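Arm knocks the rim when placing toys in a bin
Posted in Home builds > Arms and grippers, May 2022

Pongsiri

I have a six-joint arm on a table in our shared workshop, with a two-finger parallel gripper. The job is simple tidying: pick a toy off the table or a plate, carry it across, let go over a storage bin. Picking is fine. The trouble is the drop. On a good run it clears the bin, and on the next one the fingers catch the front rim and push the whole thing back across the table.

I taught the drop point by hand and saved it at 258 mm above the table. The path is just two points, pick and drop, with a straight move between them. I have tried going slower and it makes no difference, except that the bin moves more quietly. 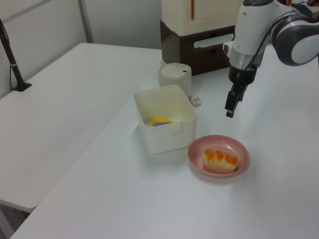

Grundine

A straight line from pick to drop is your fault right there. If the plate is near the bin and the pick is low, the line cuts across the rim before the arm has got up to height. Put in two more points. The first is directly above the pick, at the same height as your drop. The second is directly above the bin. Go up, across, then down if you need to, and go back the same way.

Also check what your 258 mm refers to. On my build the saved height was for the wrist flange, and the fingers hang well below that. Add whatever you are carrying as well. A long toy held by one end will hang lower than the fingertips and hit the rim even when the gripper itself clears it.

I would fix the bin down too. Double-sided tape is enough. You can't tune a drop point if the bin is somewhere different each time.

Furnemia

Had this in January, same thing. Mine was a loose cable pulling on the wrist when it turned. Worth a look.

Stosov

Agree with Grundine about the extra points. One thing to add is that some controllers round off the corners between points, and mine did it by default. I had the up and across moves set correctly and it still clipped the edge because it started across early. Look for a setting called blend or corner radius and put it to zero for the lift, then bring it up a bit at a time once everything clears.

I don't think it is the cable if the picks are landing where they should.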